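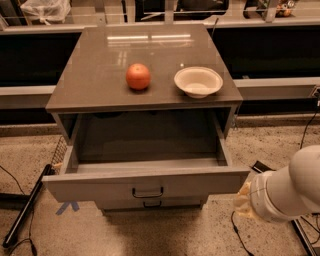
An empty drawer is a drawer waiting for old phone chargers, according to Kuo-hua Wan, and no amount of advice on dividers and little boxes will change that. Wan wrote to Protdale after reading our autumn leaflet on bedroom storage and asked why we had repeated, without checking, the claim that a second drawer by the bed makes for a tidier bedroom.

It was a fair complaint. We had taken the line from the trade, as most people do. So we checked.

BEDSIDE DRAWERS: MORE ROOM, NOT MUCH MORE ORDER

Protdale home advice service, Astton
For immediate release, June 13, 2024

Households with two-drawer bedside cabinets keep more in them than households with one drawer, and leave nearly as much lying on top. That is the main finding of a storage diary run by Protdale from its offices in Astton, and it sits badly with a good deal of what furniture shops tell their customers.

We sent diaries to 400 households in October and got 374 back in a state we could use. Each household wrote down what was on top of the bedside cabinet at bedtime, what was in the drawers, and which of those things had been used during the week. They were asked not to tidy up first. We suspect that plenty did, and the results should be read with that in mind.

The tops of cabinets looked much the same whatever was underneath. Lamp, glass, book, phone, tissues. Bowls and mugs came up often, and so did fruit, usually taken upstairs with good intentions. A smooth-topped grey cabinet with an open upper drawer is a perfectly decent place to stand a bowl and a piece of fruit, but the drawer has no bearing on whether the bowl goes back to the kitchen in the morning.

The drawers were another matter. In 96 of the homes the lower drawer had not been opened at all during the diary week. Several people reported that they could not remember what was in it and had to look in order to fill in the form. One diary simply says "cables, a candle, somebody's glasses".

We do not think this makes the two-drawer cabinet a bad buy. It may be a very good one for someone who takes regular medicines, or who shares a small room, or who has nowhere else to put socks. What we doubt is the general promise. Shops sell the extra drawer as a cure for clutter, and we could find little in the diaries to back that up.

What the makers say

Protdale wrote to two firms that sell bedside furniture in the Astton area.

Mabuza, which sells flat-pack cabinets, replied that its customers "consistently report a calmer room". We asked to see the reports. We were sent a brochure.

Deditz gave a fuller answer. The firm said that the lower drawer was meant for things used once a season and that nobody should expect to open it every week. That is a reasonable point, and we have added it to the revised leaflet. Even so, the Deditz catalogue shows the lower drawer holding a novel, a pair of reading glasses and hand cream, none of which sounds seasonal to us.

Neither firm would tell us how much weight its drawers are meant to carry when pulled fully out. We would like to know. A good many people open the top drawer all the way and leave it there while they look for something, and a light cabinet on a hard floor may not stay put if the drawer is full of books. Ask in the shop before you pay.

What we noticed about handles, tops and gaps

The diaries had a blank page at the back for remarks, and it turned out to be the most useful page in them. Householders made 909 separate remarks, some of them very short and a few unprintable.

Handles drew more comment than anything else. People like a bar or U-shaped handle they can get their fingers behind in the dark. They dislike the push-to-open sort, which opens when knocked by a knee. We had expected looks to matter more.

Glossy tops divide opinion. They wipe clean easily. They also show every ring and smear, and under bright ceiling lights they throw back a glare that some readers found unpleasant from the pillow. Matt tops had their own critics, mostly on the subject of tea.

The open space between the top and the upper drawer, found on some designs, is praised in catalogues as a handy shelf. Our diary keepers were cooler about it. Things pushed to the back stayed at the back, and several people wrote that they had stopped using the space once they could no longer see what was in there. Others were fond of it for a single book or a tablet. We have no strong view, except that the gap should not be counted as storage when comparing prices.

What goes in the drawer

Our earlier leaflet told readers to empty the drawer completely, sort the contents on the bed, and put back only what they had used in the past month. We still think emptying it is worthwhile. The sorting is where it goes wrong. Diary keepers who tried it wrote that they ended up with a pile of things they did not use but could not throw out, and the pile went back in the drawer before they could get into bed.

The new advice is plainer. Take everything out. Leave the drawer empty overnight and see what you reach for. Put those things in first. Whatever remains can go in a bag in a cupboard with a date on it, and if you forget about the bag, you will have learned something about its contents.

We do not recommend buying dividers at this stage. They may help later on, for small items that roll about. Sold alongside the cabinet, before anybody knows what will be kept in it, they are mostly a way of adding to the bill.

Food is a question we are asked often. Fruit on top of the cabinet is fine for a night. Fruit in the drawer is forgotten, and the smell gets into the wood or board and is slow to leave. Throwaway bowls are no better than washable ones in this respect and are more likely to be left where they are, to judge by the remarks.

The limits of the diary

We would rather say this ourselves than have it said for us. A week is short. People who agree to write down the contents of their drawers are perhaps tidier than those who decline, or more worried about it. We did not visit any of the homes. We have not tested whether a household that moves from one drawer to two changes its habits, and that is the question a buyer would most like answered. Mabuza and Deditz could find out more cheaply than we can, and we have suggested it to both.

For these reasons we are not awarding stars or naming a best buy. If your present cabinet is sturdy and the drawer runs freely, we can see no case in the diaries for replacing it.

The revised leaflet, "By the Bed", is free from the Protdale counter in Astton or by post on request. The old leaflet has been withdrawn. Anyone holding copies for a waiting room or library is asked to recycle them.

Kuo-hua Wan has been sent the results, and replied that the leaflet is still too long.

Notes to editors

Protdale gives advice on furnishing and looking after the home. It takes no payment from furniture makers or shops. Mabuza and Deditz were each shown the passages that concern them before release. Mabuza asked for the word "brochure" to be changed to "customer insight document". We have left it as it was.

Anonymised diary pages can be read at the Astton office by appointment. Householders are not available for interview.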